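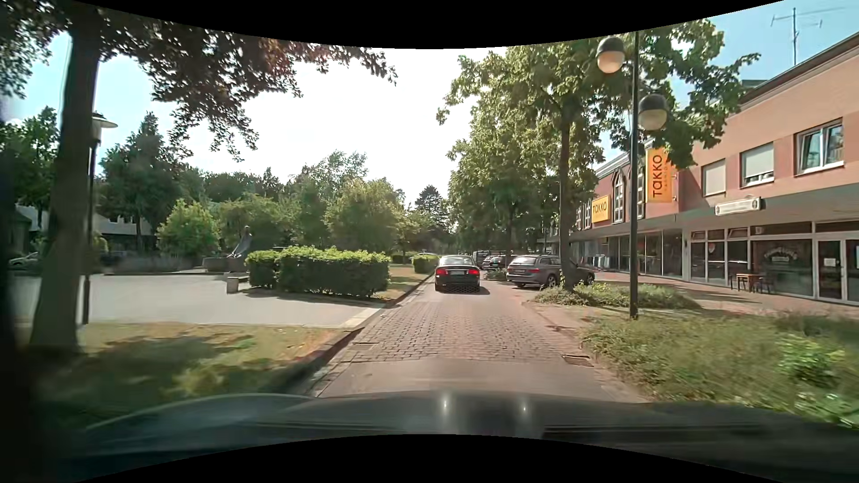 KIDS' CORNER > Streets and How They Work

What's a street made of?

You walk on it every day. You ride over it in the car. But have you ever really looked at a street? Lots of parts, and every part has a job. Let's go!

The bumpy bit

See the stones that cross the road? Those are cobblestones. Ours are reddish grey and shaped like rectangles, and the dark lines between them are called joints. People have paved roads with stone for thousands of years – the Romans did it, and plenty of people before them.

Why put bumpy stones in the middle of a smooth street? On lots of streets they are there to tell drivers something. The tires go brrrrrr, the driver feels it and thinks, oh, slow down. In Fasville there is a shopping street with 2 strips like that, one at each end. Kids there call them the tickle strips.

The holes

Look down near the side of the road and you'll find a metal grate with slots in it. That's a drain. Rain can't soak into hard paving very well so it has to go somewhere else. It runs along the edge, drops through the slots and goes off down a pipe. The slots let water in and keep big stuff out. Sticks, shoes, your best ball (hopefuly).

Never poke your fingers in a drain. And never pour paint or soap down one. In many towns that water goes straight to a river!

The edge

The raised stone along the side is the curb. It shows where the road stops. It helps keep wheels on the road, and it steers rain along to the drains. Small step, big job.

The green stuff

Trees, grass, low plants, a leafy bush. Not just for pretty. A planted bed soaks up rain that would run off the paving. Roots drink. Leaves make shade, so on a hot day the far end of a street with a row of trees can feel much nicer than the sunny end. Parked cars under there stay cooler too.

Surkberg planted 153 street trees one September. The oldest tree in town is 80 years old and has it's own bench.

The tall one

A lamppost! It lights the way after dark so walkers can see the curb and drivers can see the walkers. Some lampposts have a little sensor on top that notices when it gets dark. Click – on.

And the red lights?

Those are taillights, on the backs of cars. Red so the driver behind spots them quick. If you see lights on a parked car be careful, it might be about to move. Never walk out from between parked cars without stopping to look.

Try it

Take a grown-up and a pencil. Walk 400 steps down your own street, staying on the sidewalk, and draw every drain, tree and lamppost you pass. Any cobblestones? Put them in red.

Words to know

Curb – the raised edge of a road
Grate – a metal cover with gaps in it
Joint – the line where two stones meet
Sedan – a car with a separate trunk at the back

Next: Who paints the lines on the road?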